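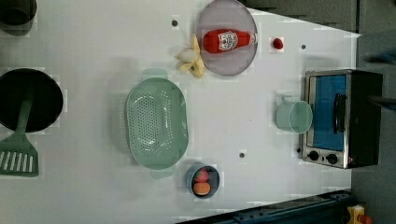 Our project looked at how a small self-driving shuttle decides when to pull away from a stop. Most people think the hard part is steering, and we thought so too back in May when we picked the topic. But pulling away is wonderfully tricky! A shuttle has to sort out what is near it, what might move, and what can be ignored, all at once. Think of a white table seen from above, with a black frying pan on one side, a green slotted spatula lying in it and a pale green colander near the middle. You know right away which thing is which, even where one lies across another. A shuttle's software has to do the same with strollers, trash cans and people leaning on bikes, and it has to keep doing it as everything shifts.

Projects > Transportation > Driverless Shuttles > Final Report

What we studied

We worked with the Nerel shuttle, which runs a short loop through the Motaung district, from the library to the Zalometti parking garage and back. There are 7 stops. The shuttle has no steering wheel, but an attendant rides along and can press a hold button. We were not allowed to change anything in the software (fair enough), so we rode along, wrote down what happened at each departure, and compared our notes with the log the operator gave us afterward.

We logged 31 departures over two afternoons. For each one we wrote down how long the doors had been closed before the wheels moved, whether anyone was standing near the curb, and whether the attendant used the hold button.

What we found

With a clear curb, the shuttle left three seconds after the doors closed, every time. It was so regular that we started counting along under our breath. With people near the curb it got much more interesting. If they were walking away, the wait hardly changed. If they were standing still and facing the shuttle, it could sit there for over a minute, and then a passenger would usually ask whether it was broken.

The attendant pressed hold at two departures, both at the library. The first time a man was running to catch the ride. The second time a delivery cart was rolling slowly toward the rear corner, and the log shows that the shuttle had already decided to wait before the button was pressed. We were really excited to find that line in the log!

Objects that touch or overlap

The log also lists what the shuttle thinks each object is. A person holding a suitcase was sometimes one object and sometimes two, and the label could flip back and forth while the person stood still. Our guess is that overlap causes this, although we didn't have enough cases to test it properly. 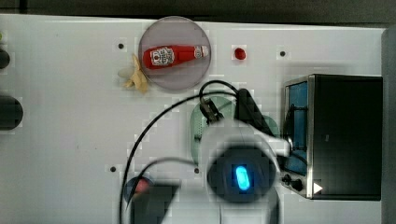

Figure 2. Objects that overlap: a red bottle lying across a round plate.

We drew up a small table of these flips. Most of them came late in the afternoon at the garage stop, where the light is low and comes in from the side. The Dendurwood stop has trees all around it and we expected trouble there, but the labels stayed steady.

Problems with our method

Our stopwatch times and the log times don't match perfectly. We started the watch when the doors looked closed, and the log starts when the lock clicks. We corrected for this by using the log times wherever we had them. We also rode only in dry weather, so we can't say anything about rain, and we would love to know what puddles do to the sensors.

What we would do next

We would ride in the morning as well, when the sun is on the other side of the garage. We would also bring our own suitcase and stand at the curb with it in different positions, if the operator agrees. The departure notes and the table of label flips are in the appendix, with the stops listed in the order the shuttle reaches them.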